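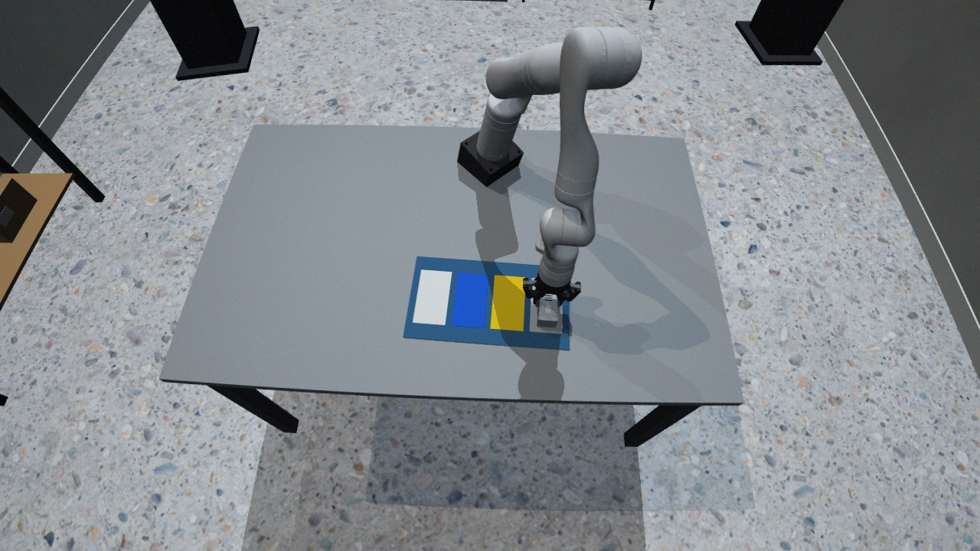 From: Parts desk, Emberg
To: dealer-ops list
Date: August 2022
Subject: Re: Jonum demo units - when does the warranty clock start?

Replying to the question below, and to two off-list messages asking the same thing in other words.

> We have six Jonum hatchbacks on the lot that were registered as
> demonstrators. Two are now sold to retail customers. The service
> system shows the warranty start as the demo registration date, but
> the sales paperwork we were given says "date of retail delivery."
> Which one wins? And does the mileage on the clock at handover
> count against the customer's limit or not? One of ours had 370
> miles on it when it went out.
>
> Also, does anyone know if the Yeom is handled the same way? We
> get our first one in November.

Short answer: for the Jonum, retail delivery wins, but only if the demo flag was set when the car was first registered. If the flag is missing, the system treats the first registration as a retail sale and the clock runs from there. It will not fix itself when you enter the second owner.

To check, open the vehicle record and go to the registration tab, not the sales tab. The sales tab shows a status of DEMO for any car that was ever assigned to a salesperson, and that status has no effect on warranty. The field you want is "first use type." It should read D. If it reads R or is blank, you need a correction.

Corrections go through Girkutau, same as any registration change. You will need:

- the VIN
- the original demo registration document
- the signed handover sheet with the odometer reading
- the form headed "change of first use," filled in by the dealer and not by the customer

We sent in four of these in the spring. Three came back clean. The fourth was rejected over a handover sheet with no odometer reading on it, and we had to get the customer back in to sign a new one. Check the sheet before you send it.

On mileage: the reading at handover is added to the customer's limit, up to a cap of 200 miles. Anything over the cap counts against the customer. So for the car that went out at 370, the customer loses 170 miles off the limit. That is small enough that few people will care, but it should be on the handover sheet in writing. We type it into the remarks box.

The first service interval is a separate matter. It follows the car and not the owner, so demo miles count in full. Set the reminder from the first registration date. The service system does not do this once the correction has gone through - it resets the reminder to the retail date along with the warranty, and you have to change it back by hand. I reported this and have had a ticket number in return and no more than that.

Yeom: I have not seen final terms. The draft dealer pack has the same D/R field but a shorter demo period, and it does not mention a mileage cap at all. I would not promise a customer anything on a Yeom demo until the final pack is out. If you have to register one before then, set the flag and keep a copy of everything.

One more item for people using the older import sheet. Column 37 used to be the demo flag and is now paint code. If you paste from last year's template, the flag is dropped with no error message. The new template is in the list files area.

Parts desk, Emberg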